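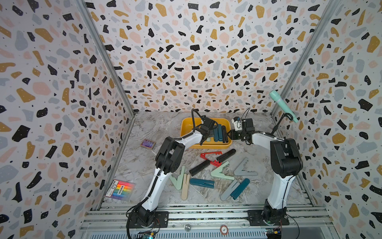 Two arms at the yellow bin, most of the clips still on the floor of the cell.

Thread: Can a machine tidy the clips drawer yet?
Board: Workshop and home automation

zedby_mogens
I promised to write something after the discussion in May about whether machines can do small chores at home or in a workshop. My chore is simple to explain. There are clips and bar-shaped pieces in different colours, some open like a V and some closed, and they should go into a shallow bin. A child of four can do it. My opinion is that two arms with ordinary grippers can also do it now, if you are patient, and that in a few years we will not discuss it any more.
I would like to hear from people who do such sorting by hand for their work.
Mogens Grímsdóttir, Zedby

Bandik
I pack small hardware for a living, so I will answer. My trays hold 45 pieces and I fill one without looking at my hands. What worries me is not the clip that lies alone. Look at the light grey one and the dark teal one on the right side, they lie next to each other. I would sweep both up with one hand. A gripper must choose one and hope the other does not come along.

iddale_lane
Agree with Bandik about the pairs. Also the open ones. If you take a V by one arm, where does the other arm go? In my kitchen the clothes pegs hook into everything, and a peg is an easier shape.

zedby_mogens
These are fair points. For the open clips I think the place of the grasp is more important than the strength. For the bars I am less worried, they have long straight sides and the fingers can come from both sides.

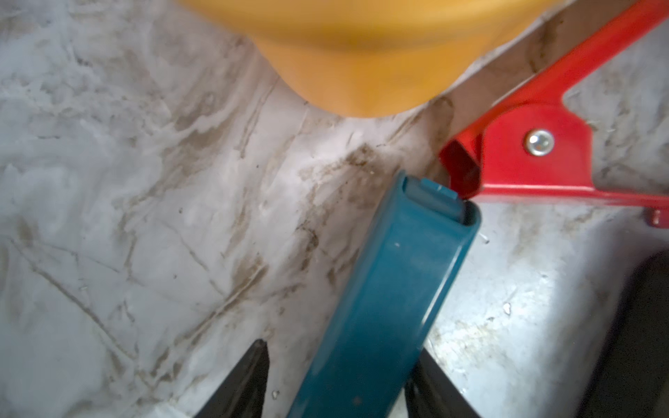 Wrist view, with a teal bar between the fingers and the tip of something red very close to its end.

Bandik
Thank you, now I see better what the arm has to deal with. The fingers are on the right place, I give you this. But the red tool, the clamp or whatever it is, nearly touches the bar. When you lift the bar straight up maybe it is fine. When you lift it a little crooked, you push the red one away and your next position is wrong.

zedby_mogens
Then it looks again and finds the new position. You do the same, only faster.

Bandik
Much faster! My employer pays me for a full tray, and the looking again is free.

Vigfusdottir_R
I am with Mogens in this matter. At home, speed has little value. If the machine needs the whole evening for the toy clips, I am reading a book in the meantime. What I would ask is another thing: the marble pattern on the surface. It has brown and grey veins everywhere. Does it disturb the camera? My own eyes have trouble to find a grey clip on such a floor.

zedby_mogens
I have asked myself the same about the grey and the beige pieces. Red and teal are easy for anybody. I have no numbers for it and I do not want to guess.

iddale_lane
A kitchen worktop would be the same or worse. Mine is speckled and I lose pills on it.
Could you write a list of attempts, with colour and open or closed? One successful day would not convince me. I kept such a list for my old label machine at work, 767 lines, and the mistakes were nearly all with one type of bottle.

zedby_mogens
Yes, I will make the list in this way. Open or closed, colour, alone or touching a neighbour.

Bandik
Please add a column for when a person had to put the hand in. For me this is the real question. If I must stand beside it, I can as well do the clips myself.

Vigfusdottir_R
You stand beside a washing machine too when it is new.

Bandik
For one wash, yes. Mogens, I will read the list when it comes, and I will time myself with similar clips so we have something to compare.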